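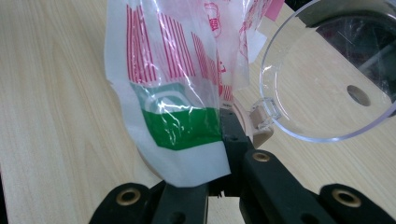
Tüte im Greifer, Holztisch, rechts die Klarsichtschüssel.

Die Aufgabe hieß »Tisch abräumen, Position 4«, und Jaanus Paju hatte sie selbst so genannt. Folie stand an vierter Stelle, nach Bechern, Schüsseln und Besteck. Die Firma Treltard verkaufte ihre Abräumhilfe an Kantinen und neuerdings an Haushalte. Das Pflichtenheft verlangte 400 Durchläufe je Gegenstandsklasse.

Paju las das Protokoll im Stehen. Becher: bestanden. Schüsseln: bestanden, mit einer Anmerkung zur Spiegelung am Rand. Folie: 74 Prozent.

»Das reicht für Mistcombe«, sagte Stöckli.

»Mistcombe will 90.«

»Mistcombe hat noch nie eine Tüte gemessen.«

Paju antwortete nicht. Ein Becher hatte am Ende des Griffs dieselbe Form wie am Anfang. Eine Tüte hatte nach jeder Berührung eine andere, und das Modell plante noch mit der alten. Die Greifkraft ließ sich einstellen, die Falte nicht. Im Juli hatten sie die Fingerkuppen getauscht und drei Prozentpunkte gewonnen, dann die Beleuchtung geändert und zwei davon wieder verloren.

Er startete Durchlauf 375. Der Arm fuhr an, schloss, hob. Die Tüte kam mit, der Becher dahinter auch, eine Handbreit weit, dann kippte er und rollte bis an die Tischkante. Das System meldete Erfolg. Gefragt war nach der Tüte.

Stöckli hob den Becher auf und stellte ihn zurück.

»Zählt das?«

»Nach Heft ja.«

»Und nach dir?«

Paju trug eine Null ein und schrieb »Mitnahme« in die Spalte daneben. Die Spalte hatte es am Morgen noch nicht gegeben. Anschließend rief er die früheren Aufzeichnungen auf, beginnend mit der ersten, und stellte die Wiedergabe auf halbe Geschwindigkeit.

Gegen sieben ging Stöckli. Die Kaffeetassen in der Teeküche hatte er vorher noch von Hand gespült. Paju war bei Durchlauf 31.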